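Taseo opens refurbished drive and server parts service to smaller buyers

PRESS RELEASE
21 Jun 2024
For immediate use

Taseo, the refurbished computer parts supplier, has opened its trade stock to small firms, schools and one-person repair shops. Until now you needed a trade account and a minimum order of 200 units. That minimum has gone. One drive, one order, fine.

The new service is called Pladeo and is live now. It covers used and refurbished SAS and SATA hard drives, memory, power supplies and caddies for older servers and office desktops. More lines to come in August - see below.

"We kept getting the same phone call," said Ohemaa Asamoah, managing director of Taseo. "Somebody has a server that's ten years old, it runs the stock system, one disk has gone and the maker stopped selling it ages ago. They want one disk. We had a shelf of them and our own rules said no. Bit daft."
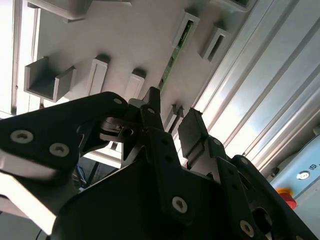 Pladeo starts with 1,000 part numbers. Each can be searched by the maker's number, the spare number or the number on the label, as these are often three different things for the same part. Old option numbers are included where we have them. If a number doesnt come up, send it in by the form and the stock desk will look by hand.

Every drive sold through Pladeo is wiped, given a full surface read and sold with a printed sheet showing power-on hours and any reallocated sectors. Drives over the hours limit are not sold as working stock. They go for recycling.

Grades are as follows. Grade A, light use, clean label. Grade B, more hours, marks on the case, same tests. Grade C is for spares only and is not covered by the warranty.

Warranty on A and B is 6 months, return to base. Postage back to us is paid by Taseo if the part is faulty on arrival.

"Buyers worry about hours and they are right to," said Rizal Subramaniam, who runs testing. "So print the hours. Put it in the box. If you don't like the figure, send it back unopened and we'll refund it."

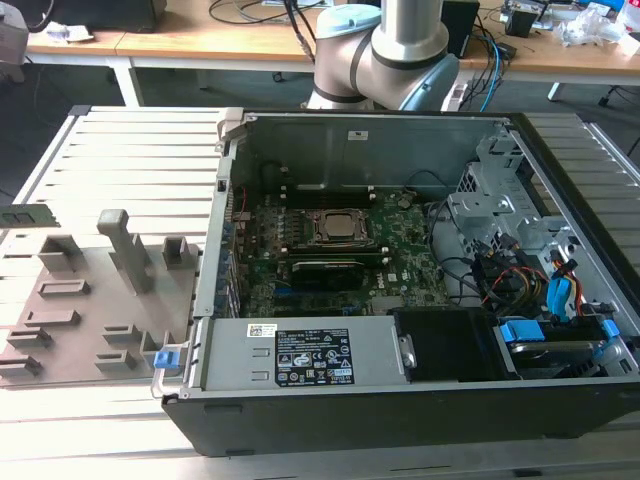

Orders placed before 2pm leave the same day. Collection from the trade counter also possible, please ring first. Payment by card or bank transfer, and existing account holders keep their current terms and prices - no action needed.

Delivery is handled by Skunder for the mainland. Offshore addresses take longer, times shown at checkout.

From August the range adds 500 further part numbers, mainly 2.5 inch server drives and RAID controller batteries, following an agreement with the parts broker Kwofie. Mawuli Tetteh of Kwofie said: "A lot of this kit has years left in it. It just needs to get to the people who still run the machines."

Trade buyers wanting larger lots should carry on using there normal contact at Taseo.

ENDS

Notes to editors

Taseo buys, tests and resells used computer parts. Pladeo is a trading name of Taseo.

Press contact: Kiều Lưu, Taseo press desk. Interviews with Ohemaa Asamoah on request, mornings best.

Stock and order questions: Peadar Ní Chonaill, Pladeo stock desk. Please do not send order queries to the press desk.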